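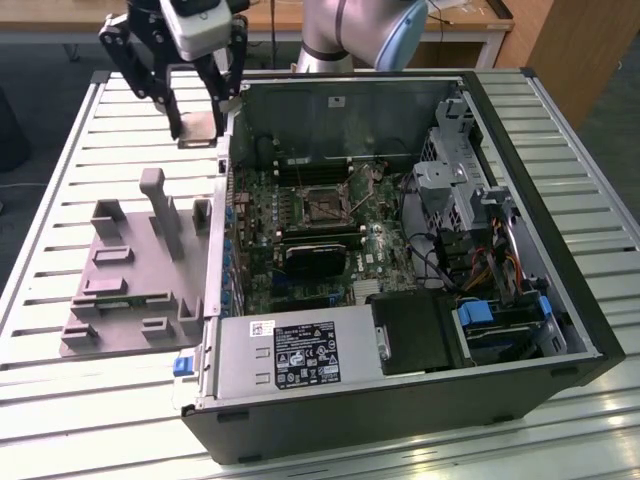 Figure 1. The Udari gripper above the corner of the opened desktop computer, with the gray fixture plate on the left.

Student Work > Mechatronics > Project Reports

22 January 2026
By P. Śliwiński, Malbridge

Evaluation of the Udari two-finger gripper kit for small computer assembly work

1. Purpose of the project

The Udari kit is sold by Jundolia to colleges and small workshops which already own a robot arm. It contains two articulated fingers, a mounting flange, a control box and a set of files for printing fixtures. The supplier writes in the product sheet that the kit is suitable for "light electronic assembly". My project had the goal to check this claim with a task that is small and unforgiving: to take a flat part from a fixture and to set it down at the processor socket of a desktop computer.

I chose a computer because the department had old ones available and because the inside of such a case is crowded. A gripper that works well over an empty table can have difficulties beside a power supply and a drive cage.

2. Set-up

The computer lies on its side on the slatted table, with the side panel removed. The processor socket is empty and its lever stays in place. Cables were left as the manufacturer routed them, since removing them would make the task easier than it is in practice.

The fixture plate stands to the left of the case. It has a tall post in the middle and several lower features, among them a rectangular frame and a slot holder. I changed the Udari file two times before the plate was good. In the first version the slot was too narrow and the part had to be pressed in by hand. The second version was correct in size, but it had no ledge, and I missed it when loading the parts.

Mounting of the gripper took one afternoon in November. The flange fitted our arm without an adapter. The manual is clear in the mechanical chapters, but the chapter on the control box mentions a menu which my unit does not have. I wrote to Jundolia and received a corrected page.

3. Test procedure

One trial consists of picking the part from the fixture, moving over the edge of the case, lowering to the socket and releasing. A trial was counted as successful only if the part lay flat at the end and no correction by hand was made. I did 61 trials with the same program and the same closing force. The lights in the lab were kept on during all of them.

4. Results

Trials: 61
Correct pick from the fixture: 52
Correct pick and correct placement: 46
Collisions with the case: 3

Of the nine failed picks, most happened when the part was loaded slightly tilted. The fingers then touched one edge first and pushed the part away. The six failed placements have a different character. The pick was good, but the part turned a little between the tips during the travel and did not come down flat.

All three collisions happened on the side of the left finger. Its linkage swings outward when the finger opens, and near the rear wall of the case there is not much room for that. I reduced the opening width in the program after these trials were finished, and the figures above do not include later runs.

5. Comments on the product

The linkage is solid and I found no play in the pivot pins at the end of the project. Tips can be changed with one small screw each, which I appreciated. The supplied tips are smooth, and for thin parts I would recommend that a buyer also orders the rubber ones. I did not have them.

The outside dimensions in the product sheet are given for the closed gripper only. For work inside a housing the open dimensions are more important, and Jundolia should print them in the same table.

6. Further work

A next student could repeat the trials with rubber tips and the reduced opening, and afterwards try memory modules in the slots above and below the socket. The blue drive latches would be another good task, but they probably need a different fixture plate. My program and the last version of the plate file are stored in the department folder under the name of the kit.

Filed under: Grippers & End Effectors, Kit Reviews, Second-Year Projects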